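Help > Workplace > Desks and Furniture

Getting a ring mark out of an oiled desk top
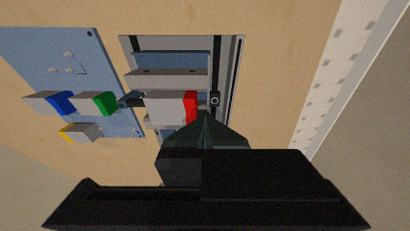

Skindau Office Services Help Team

Posted by Marlies Hollenstein, 5th March

I have an oak desk finished with hardwax oil. A coffee mug sat on it over the weekend and left a white ring near the back. I tried a damp cloth and dish soap, which made no difference. The desk belongs to the office and I have to hand it back in April when we change floors. Can I fix this without redoing the whole top?

Burgi Mösli

White usually means moisture in the finish and not in the wood. Leave it for a few days first, as some of them fade. If it is still there, put a little of the same oil on a white nylon pad and rub with the grain, going past the ring by a hand's width. Wait 10 minutes, wipe off everything that is left, then keep the desk clear overnight. Do a test on the underside first. If the ring is dark instead of white, oil won't help and you need to sand.

Lay the used rags flat outside to dry. Oily rags can catch fire if you ball them up in the trash.

Thaddäus Berchtold

Mayonnaise. Worked on my mother's table but that was varnish.

Ottilie Ruchti

I would ask whoever looks after the furniture before you put anything on it. We had the Rastik desks and those were lacquered, even though everyone said oiled. To check, put a drop of water somewhere out of sight. If it slowly darkens the wood, it is probably oil. If it just sits there, it could be lacquer, or oil in good shape, so that only tells you so much. On lacquer the pad will leave a dull patch that looks worse than the ring.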